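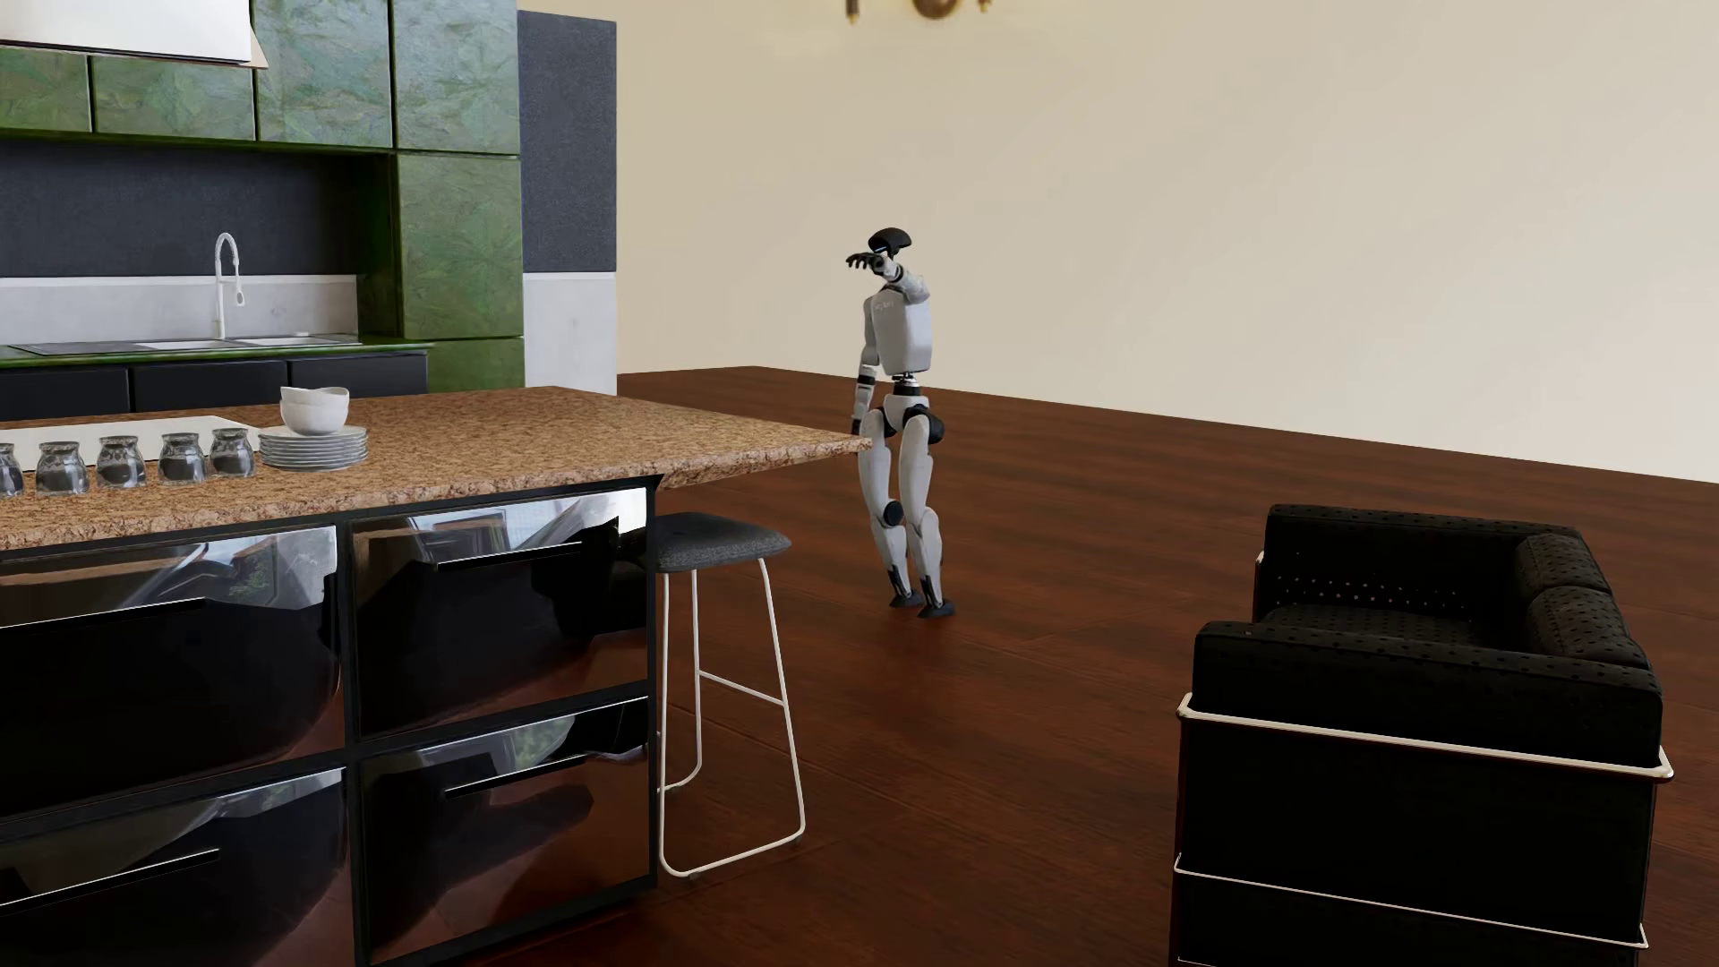
Zuzanna Makowska has worked in hand therapy at the Harndale clinic for 14 years, and she doesn't think much of wrist braces sold over the counter.

"People spend 300 on one and wear it day and night," she says. "Then they come to me stiff as a board."

I put it to her that plenty of buyers swear by them. She shrugs. "They'd have got better anyway, a lot of them. Show me a decent trial."

She is no softer on her own trade. Ultrasound? "I stopped using it in December. I couldn't tell you what it was doing." Exercise sheets get a grudging nod, though she reckons most patients manage 2 sessions before the paper goes in a drawer.

"So I ask them to show me. Then we both know."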